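Ticket 1143: Hand-held gripper drops or slides on film-wrapped rolls
Opened by Wenceslao Leiva, Friday, 7:40 a.m.
Product: Otetti two-finger hand tool, Vaviletti controller
Site: Floltel, packing annex
Priority: Medium, raised to High on the same day
Status: Closed, with one open follow-up

Reported problem

The hand tool loses rolls when they are lifted upright off the shelf. The fingers close, the controller shows a good grip, and then the roll slides down between the pads. Sometimes it stops partway. Sometimes it goes all the way out and lands on the floor. One landed on Pilar Yáñez's foot this morning. She was wearing safety shoes and is fine, but I filled out the form anyway.

It does not happen with the boxed goods. It does not happen with the bare cardboard tubes we used for setup in April. It only happens with rolls that have a slick outer film on them.

Tool was last serviced when the pads were changed. I don't have the old pads here.

W. Leiva

Reply, 8:25 a.m., Abimbola Odukoya (support)

Thanks for the report. Please stop using the tool on anything lifted above knee height until we have a cause. Boxed goods can continue at bench level if the shift lead agrees.

I need the following from you:

The grip force setting shown on the controller, under Tool, then Limits.
The drop log from the controller for this shift and the one before it.
A photo of the pads from the front, with the tool powered off.
Whether the slide starts right away or after the tool moves.

Do not raise the force limit yet. If the pads are the cause, more force will crush product and hide the fault.

Reply, 9:10 a.m., W. Leiva

Force setting is at level 4. I didn't change it and neither did Pilar.

Drop log is attached to the ticket. It lists 7 drops for this shift. The shift before shows none, but they ran boxes all night, so I don't think that tells you much.

Pads look clean to me. No cracks. I wiped them with a dry cloth, ran a few more rolls at bench level over a foam mat, and got the same thing.

On the last question, it's mostly after the tool moves. If I close on a roll and hold still, it stays. If I turn my wrist or stop short, it starts to go. Once it starts, it doesn't catch again.

Reply, 9:50 a.m., A. Odukoya

I went through the log. Every drop has the same pattern. The force reading comes up normally, holds, then falls off in a slow ramp before the object-lost flag. On a true pad or finger failure I would expect a sudden fall. A slow ramp usually means the surface under the pad is moving while the fingers stay where they are.

The object-lost flag also comes late. The controller should call a slip as soon as the ramp starts. Yours waits until the reading is close to zero, so the warning tone sounds when the roll is already on its way down. I am treating that as a separate fault.

Please check two things. First, the pad part code molded on the back, which means taking one pad off. Power down, pull the battery, then remove the pad screw. Second, the slip detection setting, under Tool, then Alerts.

Reply, 10:35 a.m., W. Leiva

Pad is off. The code on the back ends in H. Slip detection is set to Off. I have no idea how long it's been like that. Pilar says the tone used to go off all the time with the boxes and then one day it stopped, so my guess is somebody got tired of it.

Pad is back on and the screw is snug.

Reply, 10:55 a.m., A. Odukoya

H is the hard pad. It is meant for boxes and rigid parts. For film, bags and shrink wrap you should have the soft pad, which ends in S. The hard pad has very little give, so on a round object it touches along a narrow line. On a round object with a loose outer film, that line presses on the film and the film can creep over whatever is under it.

I am passing this to Gisela Lucero, who handles pads and fingers, and to Tadeo Toledo for the alert setting.

Reply, 11:30 a.m., Gisela Lucero (end effectors)

I agree with Abimbola on the pad. Before we ship new ones I want to know if the film is creeping or if the pads are sliding on the film. The fix is different. If the pads are sliding, a soft pad will do it. If the film is creeping, a soft pad helps but you also need to change where you grip.

Test: put a strip of masking tape on the film, right above one pad, with a pen line on the tape and a matching pen line on the pad. Close on the roll, hold it a hand's width over the mat, and turn your wrist slowly to the side and back. If the roll drops and the lines are still together, the film is creeping. If the lines come apart, the pads are sliding.

Do it with slip detection still off so we are testing the same condition. Keep your other hand and your feet clear. Bench and foam mat only.

Reply, 12:20 p.m., W. Leiva

Ran the test on 6 rolls. On four of them the lines stayed together and the roll inside moved. On the other two the lines came apart a little, maybe the width of the pen line, and then the roll moved too. So mostly film creep.

Also attached is a photo of one of the cling wrap rolls in the tool, held up against the wall, so you can see how it sits in the fingers. No tape on this one.
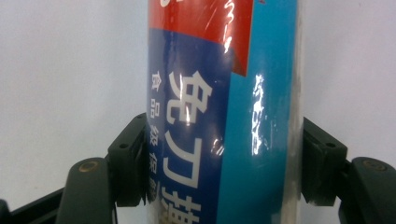
Attachment, W. Leiva: cling wrap roll held upright in the hand tool. Film is creased near the pads.

Reply, 12:45 p.m., G. Lucero

That helps. The creasing by the pads is what I would expect with the hard pad on a wrap like this one. The film bunches where it is squeezed, and there is nothing for the pad to sink into.

What I want you to do:

Change both pads to the S type. Never run one of each.
Leave the force at its present level for the first trial.
Close the fingers, wait for the steady light, then lift. Do not lift while the fingers are still closing.
Grip at the middle of the roll's length. A low grip leaves too much weight above the pads when you turn your wrist.
Any roll with torn or baggy film gets moved by hand.

Onishi has S pads on the shelf and can send a pair by courier this afternoon.

Reply, 1:15 p.m., Tadeo Toledo (controls)

On the alert. Your controller is on an older release that lets anyone at the panel turn slip detection off, and it does not write that change to the log. I can't tell you who did it or when. The current release puts the setting behind the supervisor code and logs each change.

The reason it was going off with boxes is most likely the sensitivity, which ships on High. With hard pads and cardboard, High will trip on normal settling. Medium is the right setting for boxes. For the rolls, leave it on High.

Steps:

1. Power down and take the tool off the charger.
2. Load the update from the card. It takes around ten minutes. Don't pull the battery while the bar is moving.
3. Turn slip detection on and set it to High.
4. Set a supervisor code and give it to the shift lead only.
5. Close on a roll over the mat and pull it down by hand. The tone should sound while the roll is still in the fingers. If it sounds after, stop and call me.

Reply, 4:05 p.m., W. Leiva

Pads came. Both are on. Update loaded with no errors. Slip detection is on, High, and the shift lead has the code.

Pull test: tone sounded with the roll still in the fingers, every time I tried it. Wrist turn test over the mat: no drops. One roll crept a little and the tone came on early enough for me to set it down.

Pilar ran the tool for the rest of the hour at bench level and had no drops. She says it feels slower because of waiting on the steady light. I told her that part stays.

Reply, 4:30 p.m., A. Odukoya

Good. You can go back to shelf lifts up to waist height. Please hold off on the top shelf until you have run a full shift with a clean drop log. Send me that log when you have it.

Cause: hard pads fitted in place of soft pads, allowing outer film to creep under load. Contributing: slip detection turned off at the panel.

Correction: S pads fitted, controller updated, slip detection on and locked, grip steps changed.

Follow-up still open: G. Lucero to add a pad type check to the service sheet. The current sheet asks if the pads were replaced and has no line for which type.

Closed by A. Odukoya. Reopens automatically if the site replies.

Related tickets
Tool does not wake from charger
Steady light flickers with gloves on
Finger fastener loose after pad change
Force reading drifts when tool is cold
How to export a drop log to a card

Contact support | Service sheets | Back to top
Copyright Otetti Tool Support. All rights reserved.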